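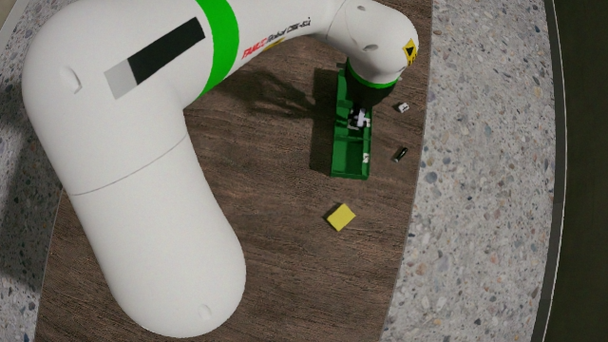 Slide 1
Good morning, and thank you to Dzifa Arthur for the invitation. Speak slowly here.
My subject is how a small town library decides which books to remove.

Slide 2
In September the Vullwood library had 3,144 books on the open shelves. We checked all of them. 1,201 had not been borrowed for three years.
Pause – let people read the table.

Slide 3
We did not throw these away at once. Telmo Arrieta asked the readers first, with a paper list by the door. Local history stays, also when it is never borrowed.
Mention the Tamihana branch only if there is time.

Slide 4
Questions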